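Enter search term Search

Rarnov needle driver pair for the Lenden bench arms - review

Last updated: August

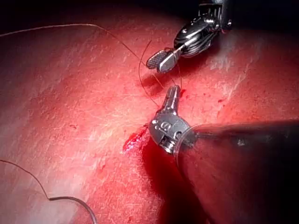
I have now had the Rarnov needle drivers on our Lenden bench arms for most of the summer, and I think I have used them enough to write something useful. We are a small teaching lab. We use the arms for suturing practice and for testing software that helps the operator tie knots. I am not a surgeon. I run the bench, I change the tools, and I clean them at the end of the day, so this review leans toward the things a person in that job cares about.

The pair comes in a foam-lined case with 2 instruments, a spare cable set for each, a wrench for the adapter ring and a printed manual. Ours came through Enodside, who also handle the service plan. Delivery took 18 days. The adapter rings fit our arms without any filing or shimming, and I could not say that for the set we had before.

Setup is simple but slow the first time. You seat the tool, turn the ring until it clicks, and then run the homing routine. The routine moves the wrist through its full range and takes 98 seconds on our controller. You have to do it every time you swap a tool, so plan for it. If you swap in the middle of a session the person at the console will sit and wait, and they will let you know they are waiting.

Grip is the best part. The old drivers let a needle roll when you pushed it through anything tough, and our trainees got into the habit of squeezing harder and harder. With the Rarnov pair the needle stays at the angle you set. Thread handling is good too. You can pull a suture snug without feeling that you are about to fray it, as long as the grip force is set to the middle of the scale or lower. At the top of the scale I did find flattened spots on finer thread. The manual has a small table of settings by thread size and it is worth taping up next to the console.

The wrist is quick and there is very little slack in it. Small moves at the console come out as small moves at the tip. Passing a needle from one tool to the other used to take our newer people several tries, and most of them now get it on the first or second. Some of that is practice, of course. Ihor Kushnir tested the knot-tying software on both sets and he prefers these by a wide margin. His complaint about the old ones was that the software would ask for a wrist angle and get something close to it.

Loops are still loops. No tool is going to stop a long thread from wrapping around a jaw when the operator loses track of the tail. We cut our sutures shorter now and it has helped more than any setting did.

Now the things I don't like. Cleaning takes too long. There are a lot of narrow places around the wrist and the cables, and you need the thin brush, a flush and then a second flush. I allow 20 minutes for the pair and I would not trust anyone who says they do it in five. The case should include the brush and it does not. You order it separately.

Cable life is the other question. The manual gives a number of uses before you should replace the set, and the controller counts down for you. One of ours started to feel loose on the closing motion well before that. Enodside swapped the cables under the service plan and didn't argue, but the tool was gone for 2 weeks and we had no spare. If your bench is busy, buy a third driver.

The software that comes with the pair is fine. It logs grip force and wrist angle and saves to a plain file. The screens are cluttered and the text is too small to read from a standing position. I have turned most of it off and keep the force readout open.

I also tried the Langat drivers on loan for a short time in the spring. They are lighter and much easier to clean - the whole tip comes off in one piece. The grip was not as good, and the adapter needed tightening more often than I liked. For a lab that mostly does camera work and simple grasping I would pick the Langat. For suturing I would stay with Rarnov.

The price is high and the service plan adds to it every year. I would still take the plan, given what happened with our cables. We are keeping the pair and have put in for a third driver, plus two of the thin brushes.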